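Residents' Forum > Room Care and Storage > Folding clothing on the bed when no table is provided

Flasen House Residents' Board
Thread opened 3/31/19

wsegers_moderator
Good afternoon. The Room Care section has received several requests for guidance on folding and sorting clothing in the single rooms, where no table is supplied and the bed is the only flat surface of any size. Residents are invited to set out their own practice below. The replies will be used when the Room Care sheet is next revised. Please keep to the subject; questions on laundry tokens belong in the Sombatkul Wing thread.
Willy Segers, Moderator

room618
Thank you for opening this thread. My practice is to leave the straw mat on the bed and fold directly on top of it. The mat is firmer than the sheet and does not shift when a sleeve is pulled straight. I begin with trousers, as they take the most space, and put each folded piece at the wall side of the bed. Anything not yet folded stays near the window.

plalix_north
I must respectfully disagree with the use of the mat. A woven mat catches on knitwear, and I have had two sweaters damaged in this way. The mat should be rolled up and stood in the corner before any clothing is brought out. A clean cotton sheet is sufficient.

room618
I have not had this difficulty, although I own very little knitwear. The mat I use is a Rimico, bought in December, and the edge is bound with cloth. An older mat with broken strands would be a different matter.

plalix_north
The binding protects the edge only. My sweaters caught in the middle.

tenant_hallway2
May I suggest a compromise? Lay a plain cloth over one part of the mat and fold the delicate items there. I keep a beige one for this purpose. Denim may also be placed on it, particularly dark denim that has not been washed many times, so that the color does not pass to the bedding.

quietfloor
On the question of method, I would recommend rolling over folding for heavy cotton trousers and work shirts. A rolled garment can be stood on end in a drawer and found at once. The shelves in our rooms hold 10 rolled pieces in a single row. I was able to fit only 2 stacks of folded clothing in the same space, and the stacks fell whenever I drew out a lower piece.

room618
Rolling is acceptable for trousers. For shirts with a collar I do not recommend it — the collar does not recover.

quietfloor
The collar may be left outside the roll. I have done so for years without complaint.

wsegers_moderator
Both methods will be listed in the sheet. I would ask residents also to comment on the clearing of the bed beforehand, as this was the subject of most of the requests received.

tenant_hallway2
Telephones, charging cables and shopping bags should be moved to one side before starting. I once folded a charger into a pair of jeans and spent 20 minutes searching for it.

plalix_north
I would go further and say they should be removed from the bed altogether. If they are merely pushed aside, they return to the middle by the time the third garment is unfolded.

room618
With respect, there is nowhere else to put them in my room. The windowsill is narrow and the shelf is taken up with books.

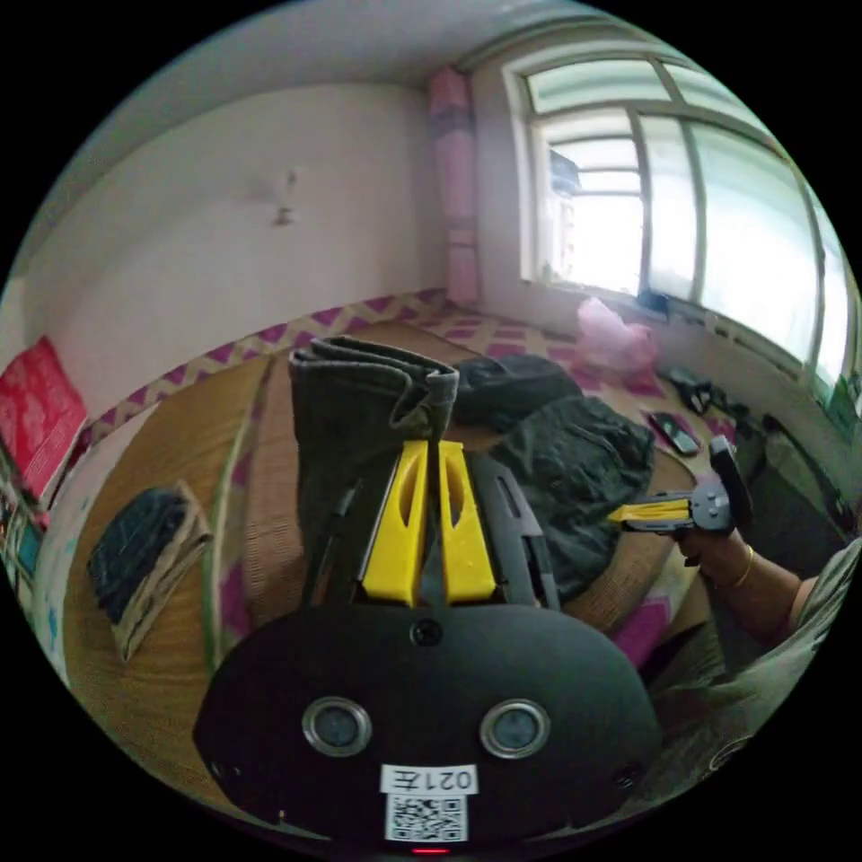 Attachment 1 (room618): Dark green clothing on the straw mat, with folded denim on the beige cloth at left.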